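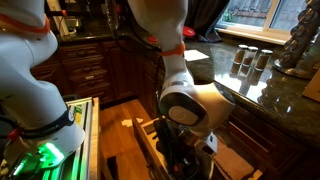
*Two robot arms in a kitchen, one with its gripper in an open drawer of utensils.*

**Drillbridge** is a software package for controlling one or more robot arms in household settings. It covers perception, grasp selection, motion planning and low-level control, and is best known for its handling of drawers and other storage spaces that a gripper must reach into from above. The package is written mainly in C++, with Python bindings used for task scripts. It is maintained by Pellico, a small software firm, and grew out of an earlier planner called Sindthorpe.

## Background

Sindthorpe was a motion planner for single arms working over open tables. It treated every obstacle as a solid box and gave poor results inside containers, where a box drawn around a drawer also blocked the space inside it. Pellico rewrote the collision checker to store furniture as thin panels, and the new code was released under the name Drillbridge. The old planner is still included as a fallback and can be turned on with a single setting.

## Software structure

Drillbridge runs as a set of separate processes that pass messages to each other. The three main ones are the scene server, the planner and the controller.

### Scene server

The scene server keeps a model of the work area. Fixed parts such as counters, cabinets and walls are entered once, during setup. Moving parts such as drawers and doors are stored with a joint, so that a drawer has a known direction of travel and a current position. Loose objects are added from camera data and dropped from the model when they have not been seen for a set period.

Polished stone counters are a known source of error. A jar standing on shiny granite casts a reflection that some depth cameras report as a second object below the surface. The scene server removes any points that fall beneath a known counter plane, which clears most of these false objects. Glass jars are harder, and users often enter them by hand.

### Planner

The planner searches for a path in joint space and then smooths it. When two arms share a work area, it plans for one arm at a time by default and treats the other as a fixed obstacle. A joint mode plans both together but takes much longer. In the project's own test set of 236 drawer tasks, the joint mode found a path in 13 tasks where the default mode did not.

Cables are modeled as a padded sleeve around the wrist and gripper. The width of the sleeve is set by the user. A sleeve that is too wide will cause the planner to reject narrow drawers, and one that is too thin may let a cable catch on the drawer front.

### Controller

The controller follows the planned path and watches the force at the wrist. Inside a drawer it switches to a slower, softer mode, in which contact with the bottom or sides does not trigger a stop unless the force stays above the limit for 10 control cycles in a row. Outside the drawer any unexpected contact stops both arms.

## Grasp selection

Utensils in a drawer tend to overlap, and dark tools lying against each other are hard to separate in a camera image. The grasp module, named Tseng, does not try to outline each item. It scores small patches of the depth map by how well the fingers would fit around them and picks the highest. After a lift, the scene server takes a new reading and the scores are worked out again.

Cloth is handled by a separate routine. A towel lying flat has no clear edges for the fingers to close on, so the routine looks for a fold or pinches the surface near the middle.

## Limitations

Drillbridge does not open drawers with a learned method. The position of each pull has to be entered during setup, and a drawer that sticks is reported as a fault. The package has no support for mobile bases, and moving a mounted arm means repeating the calibration. Paper lying flat on a counter is usually too thin to appear in the depth map and is ignored by the planner.

## See also

- Motion planning
- Collision detection
- Bin picking
- Force control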